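The Long, Slow Comeback of the Neighborhood Diner

2020-04-02

By Mwanahawa Bakilana

The pie case at Lorketti still hums. It has hummed since before I could see over the counter, and when the new owners bought the place they were told by three separate repairmen to get rid of it. They kept it! There was coconut cream in it on my last visit, and a sour cherry with a crust so short it fell apart before the fork got there.

I have spent most of the past year eating in diners. I started in November with a road atlas and a list of 10 places that friends swore by, and the list kept growing, partly because every cook I met had another cook I just had to go and see. What I found was a kind of restaurant that a lot of people had written off, full of life and full of arguments about hash browns.

The arguments are wonderful, by the way. At Evangelista, a narrow room with a counter and seven booths, they boil the potatoes the night before, chill them whole and grate them cold in the morning. The cook presses them once with the flat of the spatula and then leaves them alone, which takes more nerve than you would think. Two towns over at Vendden they grate them raw, squeeze them in a dish towel and cook them in beef fat until the edges go the color of a penny. I love both. I have been told, by people at each counter, that this is a sign of weak character.

Then there is the coffee. Diner coffee has never been about fancy beans, and I hope it never will be. It should be hot, a little thin, and back in your cup before you notice it was gone. At Edent the morning regulars pour their own and go around topping off everyone else, strangers included, and I ended up talking for an hour with a retired roofer about his tomatoes.

Edent sells 80 breakfasts on a slow morning, with one griddle. The tickets hang on a wire over the cook's head and she reads them backward through the paper, from the wrong side, because that's how the wire has always been hung.

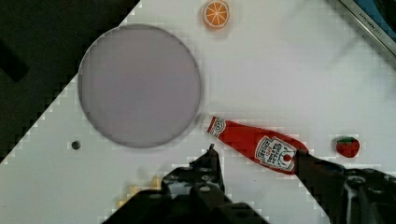 A diner is only as good as its dullest plate, according to Jawad Khattak, so order the grilled cheese before you fall for the specials. I took that advice everywhere I went, and it holds up. Plain white bread, butter all the way out to the corners, low heat, and a lid over the top for the last minute. The one at Lorketti comes cut in triangles with a pickle spear, and I would put it up against any sandwich in the state.

Prices are the hard part. Eggs go up, the rent goes up, and a customer who has paid the same for a short stack for years will notice an extra quarter. Vendden handled it by cutting the menu from 70 items down to a single page. The owners were scared to death of losing the liver and onions crowd (they kept the liver and onions). Breakfast now runs until closing, the line moves faster, and the soup is made fresh each day - split pea when I was there, thick enough to hold up a spoon.

If you go to Evangelista, sit at the counter, at the end by the griddle. Ask for the potatoes well done, and get the rye toast.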